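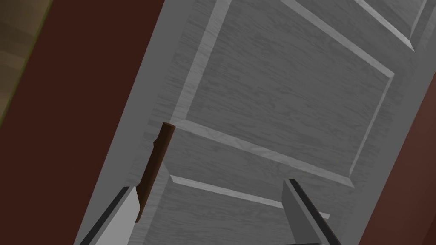

The Door

The arm had failed on the door 233 times before I moved my chair out to the garage.

I'd been running the simulator from the kitchen, where the signal was better, and walking back and forth to the bench to check the real hand against it. After a while that seemed foolish. I put the laptop on the bench next to the vise and ran a cable through the wall.

The door in the simulator was gray, with panels and a brown handle. I hadn't built it. It came in a free set from a company called Stelska, along with some drawers and a cabinet. The door I wanted opened was my mother's, at the Clindstead house, and it was green and stuck in wet weather. But the handle was a bar, like hers, and the program didn't care about paint.

She could get the chair up to the door. She couldn't hold the bar and pull at the same time, not since the spring. The people who sold powered openers had come out and looked at the old frame, and they wrote down a price, and she folded the paper and put it in the bread drawer. I told her I would work something out. I fixed elevators for a living. It didn't seem like too much to promise.

The hand had two fingers. I had cut the real ones in September, at the shared shop on Escobar Street, on a mill I'd paid for by the hour. The first pair came out a little short. The second pair was good. I put rubber on the inside faces and took it off again when it grabbed the bar so hard the whole arm shook.

In the simulator the fingers came up on either side of the handle and stopped. They stopped there every time. I changed the grip force and they stopped. I changed the angle of the wrist and they went past the handle and pushed on the panel, and the door sat there, because it opened the other way.

At 11 I ate a sandwich over the bench. Then I read through the motion file line by line, which I should have done first. The closing move was waiting for a signal that the wrist had settled. The wrist never quite settled. It drifted a hair one way and a hair back, and the program sat and waited for it.

I gave it a limit. If the wrist was close enough, it could go ahead.

The fingers closed. The door came open a few inches and the handle slid out of the grip. I ran it again and it came open the whole way.

I ran it 25 more times and wrote the results on the back of a Loltness Hardware receipt. It missed four. I didn't know yet what was wrong with those four, but they were all the same kind of miss, low on the bar, and that was something I could look for.

My mother called while I was writing. She wanted to know if I still had her good cooler.

"It's in the garage," I said. "I'm looking at it."

"Are you working on that thing?"

"It opened the door."

"My door?"

"A door on the computer."

She thought about that. I could hear her television.

"How long does it take?" she said.

I looked at the log. "30 seconds."

"That's slow."

"It'll get faster."

"I'd be standing in the rain, if I could stand," she said. "Bring the cooler when you come."

I said I would. When she'd hung up I set the speed a little higher and started it again, and while it ran I took the bolts out of the bench plate and began looking for a box the arm would fit in.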